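I met Benedicta Nyarko over a bowl of her own groundnut soup, so I should say up front that I wasn't impartial. She has run the staff kitchen at Nakstead for three years, and she cooks 148 lunches a day with one helper and a very old stove.

"People think it's the cooking that's hard," she told me, sliding the pepper sauce over. "It's the onions! Have you ever peeled onions for that many people?"

I haven't, and I don't plan to.

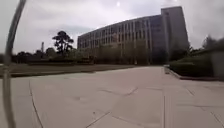 The office building under a gray sky.

Benedicta learned from her aunt, who sold rice and stew from a front porch and never wrote down a recipe. When Nakstead asked for a printed menu, she had to follow herself around with a measuring cup (she hated it). "I'd throw in the ginger and then go, wait, how much was that?" The soup took her four tries to write down, and she still thinks the card is wrong.

Her toughest customer is Toivo Rissanen from accounts, who ate the same cheese sandwich every day until July, when she talked him into trying the jollof. Now he emails her if it's off the menu!

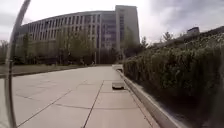 The pavement leading up to the offices.

I asked what she'd change. A second oven, she said, before I'd even finished the question. And she'd like people to stop asking for the soup without the heat. "I make it mild already. That's the mild one." My nose was running by then, so I kept quiet.
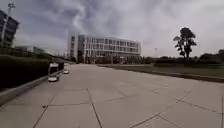
She's also been working on a bean stew with Tahira Abbasi, her helper, who wants more cumin in it. They've been arguing over that for weeks. I tried both versions and liked Tahira's a bit better, but I've promised not to say so in the kitchen.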